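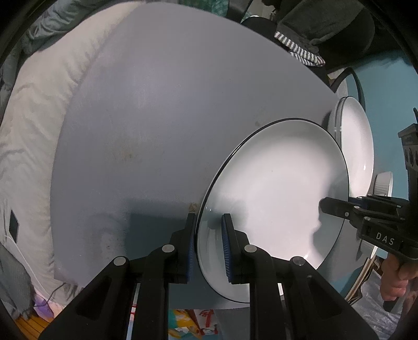

Plates on Edge
Gallery page, kept by Eduard Jireš

I was brought up with plates in a pile. Dinner plates at the bottom, side plates on top of them, a bowl on top of that if the cupboard was full, and the whole lot came out together whenever you wanted the one underneath. So when Shu-fen Wei suggested we do a page on plates that stand up, with clear plastic holders and the rest of the paraphernalia, I said I would do it if I could be rude about it. She agreed, with the condition that I try everything first. I have tried most things.

The white plate with the thin black rim is the sort I had in mind all through. So is the one with the light grey band. Plain round plates, in other words, the kind people eat off. The upright stand was invented for a plate with a castle on it that never sees gravy, and I wanted to know what happens when you ask it to look after a plate with a working life.

Entries are in the order I wrote them. Click any heading for the larger version. Comments are at the foot.

Black rim
A thin dark line round a white plate is supposed to make the food look neater. I have my doubts about that. What it does do is show up when the plate is standing on its edge, where a plain white one tends to vanish against a white wall. If you must display your everyday crockery, this is the kind to display. Check the line every so often for wear. On mine it has gone grey at the place where it always meets the tap.

Grey band
Softer, and to my eye duller. Kuo-hua Kao says it hides scratches. I have looked for scratches on hers and found plenty.

The clear plastic holder
The great selling point is that you can't see it. You can, of course. It catches the light at every edge, and after a month over a worktop it collects a film that no plastic thing in a kitchen ever escapes. Wash it in warm water with a soft cloth. Anything rougher leaves it cloudy, and then you have a holder that is neither invisible nor nice to look at. I will admit that it doesn't mark the plate, which I can't say for the wire ones.

Wire
The old sort, with springs. Grips the rim in four places and leaves a faint metal line at each. People will tell you that the line comes off with a paste. It came off one of mine. The others still have it.

Wooden easel, Matwood
Handsome enough on the shelf in the shop. At home the two legs didn't sit level and I had to put a folded bit of card under one of them, so the plate has leaned slightly to the left ever since. The finish is described on the box as kitchen safe. I don't know what an unsafe finish would be and I'd like to hear from anyone who has met one.

Draining rack, Karker
This is the upright storage most of us already own. Plates stand in slots, water runs down, and it all works until somebody puts in a plate with a deeper middle than the slots allow for. Then it leans on its neighbour and the pair of them dry with a wet crescent where they touch. The Karker has wider slots at one end. Everyone in my house puts the mugs there.

Drawer pegs
Recommended to me by three separate kitchen fitters, all of whom sell drawer pegs. The plates lie flat between posts, so strictly speaking they have no business on this page. I include them for the sake of the noise. Shut the drawer with your hip, as one does, and listen.

Shelf with a groove
A groove cut along the back of a shelf, and the rim sits in it. It is the oldest answer and I went in expecting to dislike it as much as the others. I can't find a great deal wrong with it. The groove fills with crumbs and dust and has to be cleaned with something thin. A plate with a narrow foot sits further out than one with a broad foot, so a mixed row looks drunk. Apart from that it does what it says, and costs whatever it costs to run a tool along a plank.

Lean, and how much of it
Every set of instructions has a different opinion. The Matwood leaflet wants the plate well back. The plastic holders keep it nearly straight up, which looks smart and makes me nervous. A plate that is almost vertical needs very little encouragement to come forward. My own rule is that if I walk heavily past the shelf and hear anything at all, it needs more lean.

Taking hold of one
You would think this needed no entry. A plate in a pile you pick up with a thumb over the rim and your fingers beneath. A plate on edge you have to take by the rim, and there is far less of it to hold than you expect, especially with another plate standing close by. Give them room. Lift straight up before you bring it towards you. If the holder comes up along with the plate, it is too tight, and you'll find this out at about the height from which plates break.

Putting it back
Harder than taking it out, and left out of every brochure I was sent. You have to find a slot you can't quite see, past the face of the plate you are carrying. Tzu-hsuan Tu has a tidy method: set the bottom edge down first on the surface in front, then slide it back until it meets the support. I have copied this and haven't chipped one since, although I was not chipping many before.

Wastska side plates
Sent to me as being "made to stand". They stand no better than any others. Nice weight, dull colour. The box claims the rim has been thickened to take a holder, so I put one next to an old side plate of mine and could see no difference at all. I will happily be corrected by somebody with callipers.

The Ko holder
A folding one, sold flat. It opens out in two positions, one for big plates and one for small. In the small position it is perfectly good. In the big position it holds a big plate until you need the space beside it and nudge it, at which point it remembers the small position.

My mother's blue one
Bought in 2000 from a market stall, never eaten off, and on the wall ever since in a hanger nobody would now approve of. It hasn't moved. I mention it in fairness to the other side.

What I do now
The dinner plates have gone back in a pile. The side plates stand in the groove, mainly for the reason that the groove was already cut and I didn't want to look at it empty. The plastic holder has the black-rimmed plate in it by the window. I take it down for toast more often than I thought I would, and each time I put it back I turn it a little so that the worn bit of the line is at the bottom.

Notes for anyone trying it

Wash the holder before you use it, and dry it properly. Water sits in the corner where the rim rests.

Try it on a low surface first, with a tea towel folded in front. Leave it there for a week. If the plate is still where you put it, move it to the shelf you wanted.

Don't mix sizes in one rack, whatever the photograph on the packaging shows.

Keep upright plates away from the edge of a door that people slam. I would have thought this was obvious, and have been told otherwise by letter.

Felt pads under an easel help with the sliding and do nothing for the wobble.

Comments

King-fai Chou
You are unfair to the clear holders. I have had mine in the kitchen for years and they go in the top rack of the dishwasher every Monday. No clouding. Are you sure you didn't use a scourer?

Eduard Jireš
I used a scourer once. I still say a thing for kitchens should put up with it.

Kuo-hua Kao
Those are not scratches, that is the glaze. And you looked at them in the evening under the cooker light, where everything has scratches.

Shu-fen Wei
Could you say which way round you put the grooved shelf? Mine has the groove at the front and I have always assumed it was for plates. Now I wonder if it is upside down or back to front.

Eduard Jireš
Back of the shelf, so the plate leans on the wall. With the groove at the front you'd have the foot of the plate sticking out towards you and a great deal of lean. Some old dressers have both, one for large and one for small. If yours has only the front one, try a big plate in it before you unscrew anything.

Shu-fen Wei
Big plate fits. Leaving it alone.

Tzu-hsuan Tu
Small correction to my method. I put the bottom edge down first on a cloth, not on the bare worktop. On stone you hear it, and I don't like hearing it.

King-fai Chou
Does the Ko one still come in the larger size? I was told it had been dropped from the range.

Eduard Jireš
I couldn't find it in May, and having used it I didn't look very hard. If you want mine you can have it for the postage. The hinge is stiff on one side.

King-fai Chou
Yes please. I'll message you the address.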